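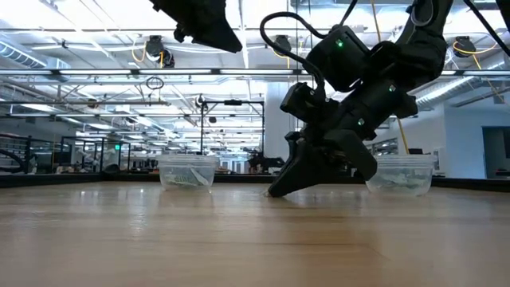
Demyd Kravets

Posted 23 Jun 2018
Product: Stillance heating controller, with the Altlow wireless thermostat
Status: open

Hi all, back again with the same boiler moan as in February, only this time I've kept proper notes so hopefully somebody can make sense of them!

The short version: the thermostat loses its link to the controller during the evening, the display shows two dashes where the temperature ought to be, and the controller then does whatever it was last told. If it was last told "heat on", it carries on heating. In June. You can imagine how popular I was.

What I've tried so far:

New batteries in the thermostat. Decent ones, not the ones out of the telly remote (I did try those first, I admit). No change at all.

Re-pairing. I held down the button on the controller until the light went amber, then did the same on the thermostat, and they found each other straight away. It lasted until the next evening and then dropped off again.

Moving the thermostat. It used to live in the hall, behind a coat rack, and I thought the coats might be the trouble. So I brought it through and stood it on a shelf in the back room, with a straight line through the doorway to the controller. The signal went from one bar to full, and I was very pleased with myself until the dashes came back at 8 that night.

Turning off the broadband router. A chap on another forum swore blind it was interference. I had the router off for a whole evening, which made me even more popular, and it still dropped out.

Now the interesting bit. I went through the history screen on the controller, which holds 200 entries before it starts writing over the old ones, and nearly every "link lost" line comes just after the hot water goes on. The hot water is set for 8 as well. So is it the radio at all? I'm starting to think the controller has a little wobble when the hot water valve opens, and the thermostat is only the messenger.

I moved the hot water to the early morning as a test. That evening was fine, no dashes, but there was a "link lost" in the history from breakfast time. It had come back without any help from me, mind you, and I'd have missed it if I hadn't gone looking.

Questions for anyone who knows these better than I do:

Is there a way to see which version of the software the controller is running? The booklet says "see menu 2" and my menu 2 is just the clock.

Has anyone had the valve motor changed and seen this clear up? I'd like to know before I ring the heating engineer and pay a call-out.

I'm leaving the hot water on the morning setting for now and the thermostat on its shelf. Will add to this ticket if it drops out again.

Demyd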